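Humumton site, collection notebook
Friday, May 10, 2024
Task family: books and open racks
Programme: Urus

Purpose of the session

The session continued the book rack task for the Urus set. The operator takes a book from the slatted rack, holds it clear of the furniture, and returns it so that it rests against the rail without support. Both directions are recorded in one episode. The programme asks for 1,000 accepted episodes in this family, spread over several pieces of furniture, and the rack cabinet is the third to be used.

At the close of work the count for this cabinet stands at 137 episodes recorded, of which 23 have been set aside for review. The rest have been passed to Romier in the usual way. The review group is larger than we would wish, and most of this entry concerns the reasons.

Arrangement of the station

The cabinet was left where it stood when the site was handed over to us. It has two slatted racks, one above the other, each with a notched rail along the front. There is a platform beneath with a potted spider plant on it, a small drawer to the left, and a pair of slatted doors at the foot. The plant stays. It was agreed in January that household stations should keep the objects that belong to them, and the leaves are a fair test of whether the policy has learned to look at the book or merely at the outline of the furniture.

Two books were in use for most of the session. One is a paperback with a mostly white cover and a green 300 near its title; the other is larger and also white. The similarity was intended. The earlier stations used books of strongly different colours, and the first Pal model trained on those episodes chose correctly between them and then failed when offered two pale covers side by side.

The curtain to the right of the cabinet was kept drawn across. Light through it changed during the afternoon, and the operators were asked to note the change in the episode comment and to carry on.

Procedure as followed

1. The operator brings both arms to the rest position and speaks the instruction aloud for the audio track.
2. The book is gripped near its lower edge, with one finger to the front of the cover.
3. The book is lifted, drawn away from the rail and held still for a slow count of two.
4. The book is returned to the rack at whatever angle it will hold. No attempt is made to square it.
5. The gripper opens fully before the arm withdraws.

Step 5 was the cause of more rejected work than all the others together. Operators who have come from the cup and bowl tasks tend to begin the withdrawal while the fingers are still opening. With a cup this does no harm. With a paperback the inner finger drags the cover forward and the book slides down the slats, sometimes after the recording has been stopped, so that the episode is labelled a success and the final state is wrong.

Observations

Grip height. Taking the book low gives a clear view of the title and leaves the top free to pass the upper rack. It also lets the book swing. A higher grip is steadier but brings the wrist close to the upper rail, and on two occasions the arm stopped itself on contact. We have kept the low grip as standard for this cabinet and permit the high grip only where the instruction asks for the book to be passed from one arm to the other.

Exposure. The larger white cover becomes almost featureless in the head view when it is held close to the camera. The characters near the top remain visible, but much of the cover does not record in any useful detail. Lowering the exposure darkens the cabinet to the point where the slats are hard to separate. We tried both settings and returned to the standard one. The matter should be raised with Romier before the next block — their labelling staff will see these covers as blank and may query them.

Leaves. Several episodes have a leaf caught between the book and the rail on return. The book rests well enough with a leaf behind it, and the reviewers have so far accepted such episodes. A written rule is needed. My own view is that they should be accepted where the book is stable and marked with the contact tag, so that they can be removed later if they prove unhelpful.

Choice of words. The spoken instructions for this station refer to "the rack", and operators have used the word for both levels. All the books went to the lower one today, so no confusion arose. As soon as the upper one is brought into use the instruction must say which is meant. Proposed wording: "lower rack" and "upper rack", and never "shelf", which is kept for the plain compartments on the left.

Operator fatigue. The hold in step 3 is tiring over a long run. Blocks have been cut to around 100 minutes with a proper break, and the quality of the later episodes improved at once. The schedule sent from the main office still shows the longer block and should be corrected.

Head view at the cabinet 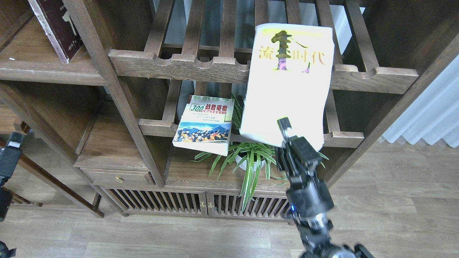
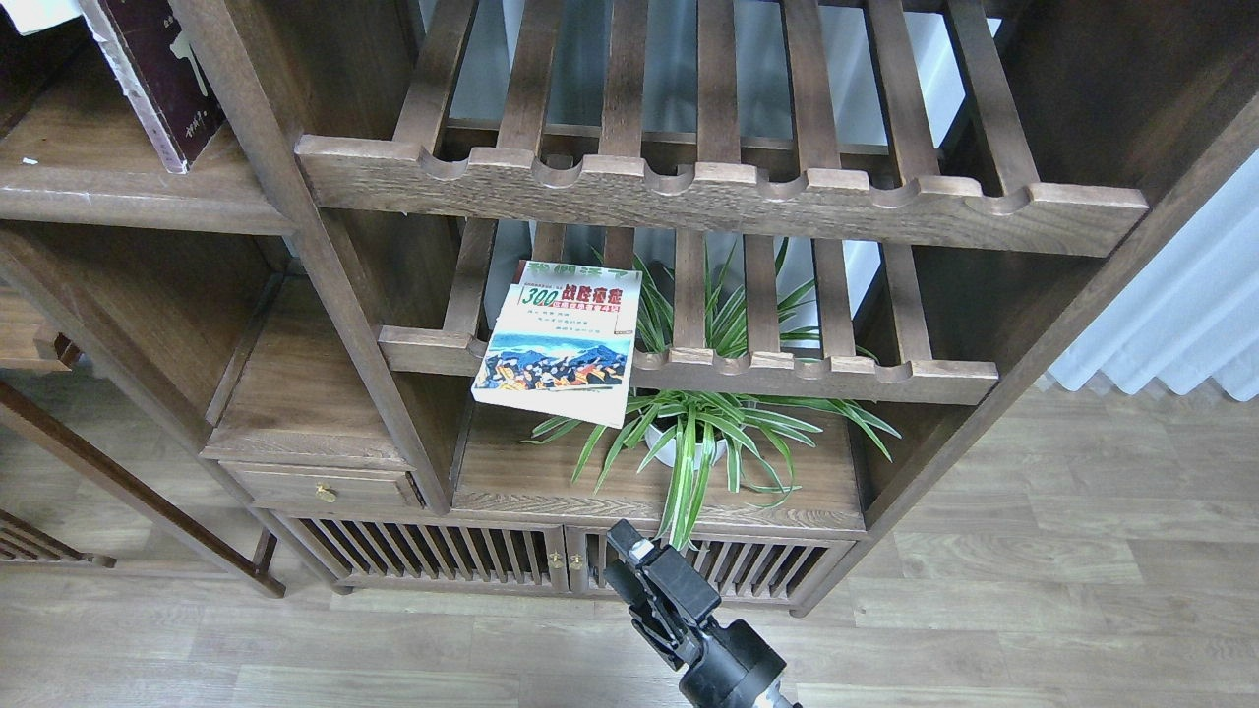
Review group

The 23 episodes set aside fall into three kinds. The largest is the early withdrawal described under step 5. The second is a mismatch between the spoken instruction and the book taken, which is an error of the operator and cannot be mended by relabelling, as the audio track is delivered with the motion data. The third is a short loss of wrist readings on the right arm. The cable was reseated at midday and the fault did not come back before the close, but it was present on other days and I would not regard it as cured.

It was suggested that the early withdrawal episodes be kept as examples of failure. The Pal group has asked for failures in the past and has had difficulty using them where the moment of failure is not marked. If they are to be kept, a reviewer must enter the time at which the book begins to slide. That is slow work, and it should be agreed with the group before anyone starts on it.

Changes with effect from the next session

The stop control is to be pressed only after both arms are back at rest and the operator has looked at the book once more. This adds a few seconds to each episode, and the editing script will need its trimming limit raised to match.

The pair of pale books will be used for one further block and then replaced by a thin hardback and a magazine. The magazine is expected to bend over the rail. Should it refuse to stand at all, it is to be recorded as lying flat in the open compartment on the left, with its own instruction.

Passing from one arm to the other has been put off until the right wrist has run a full block without a fault.

Outstanding

Exposure query to Romier: not yet sent.
Leaf contact rule: draft to be circulated for comment.
Block length on the office schedule: reported, awaiting correction.
Spare wrist cable: requested from Humumton stores.
Floor marks for the base: worn on the left side, to be retaped before the cabinet is used again.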